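Library > Predinside Trade Texts > Dining Room and Dish Room > Chapter 6

14 shares | 2 comments

Chapter 6
Clearing and Sorting Plates

Key terms: bus bin, rim, flatware, scrape, stack, landing space

A plate spends only a short part of its day in front of a guest. The rest of the time it is being carried, scraped, sorted, racked, washed, dried or stored. Chapter 5 followed the plate from the shelf to the table. In this chapter we follow it back, starting when the meal is over and ending when the plate is ready for the rack.

The work looks simple, and each step of it is. The trouble comes from volume. The staff dining hall at Brultberg sends 4,000 plates through its dish room on a full day, and a small mistake made at the clearing table shows up again at the machine and once more at the shelf. Chipped rims, mixed stacks and forks lost in the trash nearly always start with the way the bin was loaded.

6.1 The bin and the tabletop

A bus bin is an open tub, usually plastic, deep enough to hold plates but light enough for one person to carry when full. Color is a matter of house rules. Some kitchens keep one color for plates and another for glasses, and some buy whatever the supplier has.

The bin needs a fixed spot. On a clearing table, the back edge is a good choice, because the front then stays open as landing space. Plates come down flat on the landing space first and go from there to the bin. A worker who drops each plate straight into the bin has no chance to look at it.

Plates of one pattern should be kept together. This is easy in a house with a single pattern and slower in a house with several, where a plain cream plate and a plate with a colored rim may have almost the same width but a different depth. Stacked together they rock, and the upper one scrapes the glaze of the lower. In a mixed house, sort by rim first and by size second.

Figure 6.1, four views. A white tabletop with a yellow bin toward the back.

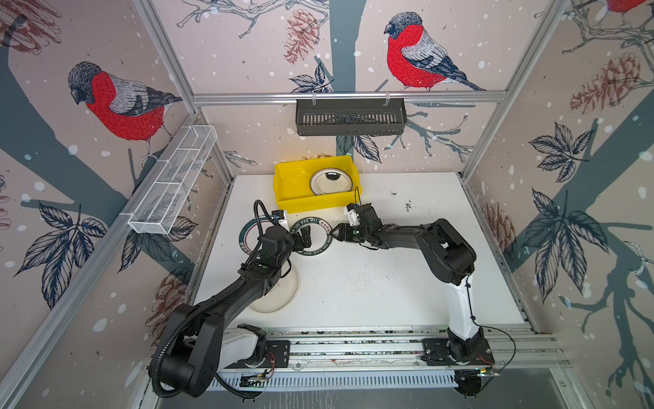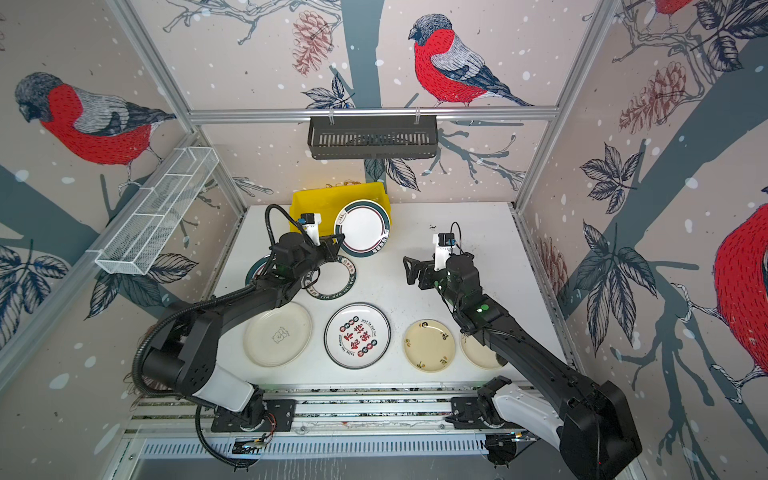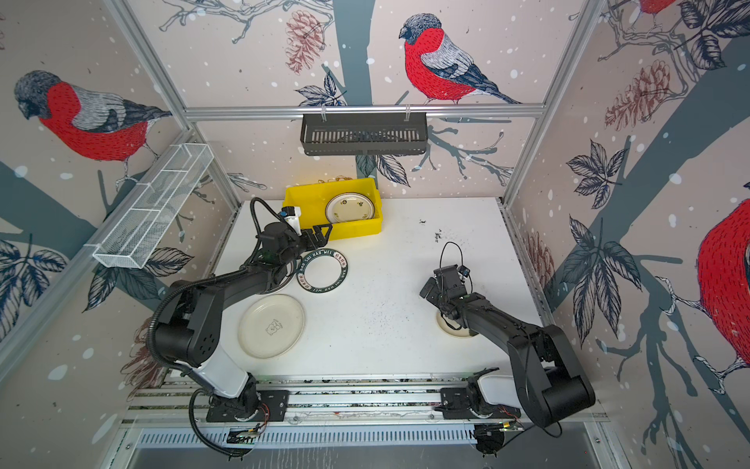
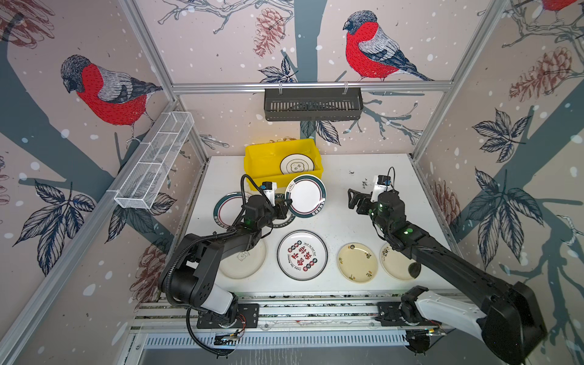
6.2 Flat, tilted or on edge

There are three ways to set a plate in a bin. Flat is the most stable and takes the most floor area. Tilted, with one side of the plate resting against the wall of the bin, leaves room for a second plate to lean on the first. On edge holds the greatest number, but only when the bin is nearly full and the plates support each other. A single plate on edge will slide as soon as the bin is lifted.

The usual method is to begin flat, build a low stack at one end, and lean the odd sizes against it - large plates first, small dishes last. Metal plates go in separately from china where the house has both. Lids are carried on top or in a bin of their own.

At Guvia, a hotel kitchen that we will return to in the exercises, the limit is 22 dinner plates to a bin. The number was set by weight. Your own house may set a lower one, and it should be posted where the bins are kept.

6.3 Crumbs

Crumbs on the tabletop are part of the job and should be wiped away between loads. Left there, they stick to the foot of the next plate and travel into the stack. Use a damp cloth and pull toward yourself, then away from the bin. Do not sweep crumbs into the bin itself.

Before you read on

Find out the following about the place where you work or train, and write it down. You will need it for the Ravn worksheet at the end of the chapter.

- Where the empty bins are kept, and who brings them back
- Which plate patterns are in use
- Whether plates are scraped before or after they are sorted
- What is done with a plate that has a chip in the rim

Section 6.4 begins with scraping.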